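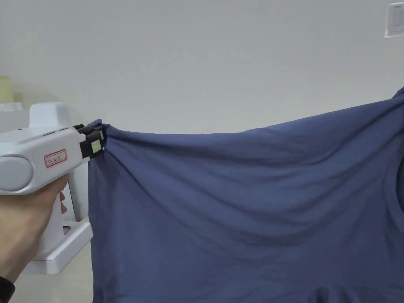

Jaw check: Nita closed on a corner of the blue T-shirt.

Nita hand gripper, home build: pre-session checklist
Filled in Tuesday, before supper

1. Housing seam, gray end cap: OK
I gave the cap a good twist and it stayed put. Last month I could turn it with one finger, so the new screws are earning their keep!

2. Jaws: OK, watch
They close square and they'll hold a shirt corner with my whole arm out straight. I did the full 100 squeezes (yes, I counted, yes, my hand hurts). There's a tiny click near the end of the travel that I don't love. Pavlović spring kit is in the drawer if it gets worse.

3. Labels and stickers: OK
Side label and jaw sticker both still stuck down. I'm tired of rewriting that label, so please don't wipe it with alcohol.

4. Trigger return: FIX SOON
Slow to come back, maybe one squeeze in ten. A drop of Titedix dry lube helped, but I'd like to open it up over the weekend and look at the pivot.

5. Finger clearance: OK
Nothing catches my knuckles now that I've sanded the grip. Push cuffs up anyway, knit ones especially.

6. Cycle log: 1,277 total
Prurent's build notes want the jaw screws checked every 100 cycles. I'm behind on that, doing it tonight.

7. Folding surface: OK with comments 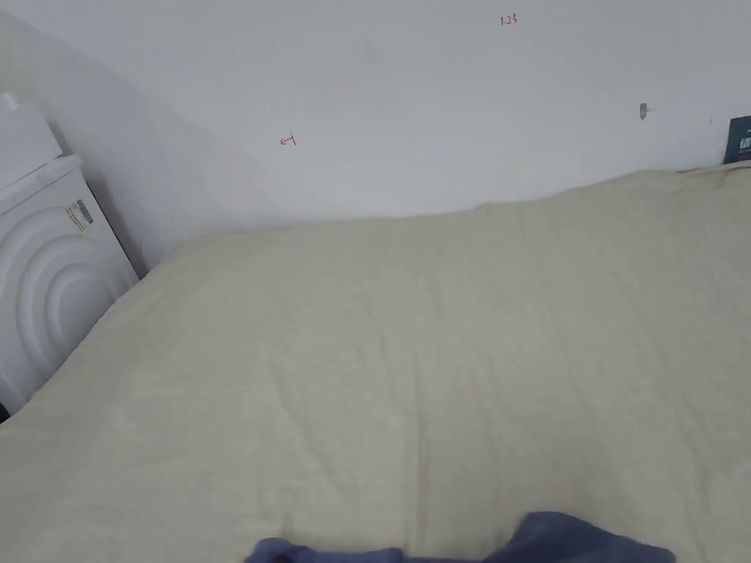
Cloth at the near side of the bed, duvet pulled up to the wall.

The duvet could be flatter. I smooth it by hand before each run, and the ridges over by the wall come right back, so I keep the work toward the near side. Red marks on the wall are still readable, leave them alone please.

8. Walking space: OK
Shoes off the floor, door propped open, phone on silent.

Result: fine to use, with item 4 open. Next check after 2 more sessions, or sooner if that click gets louder.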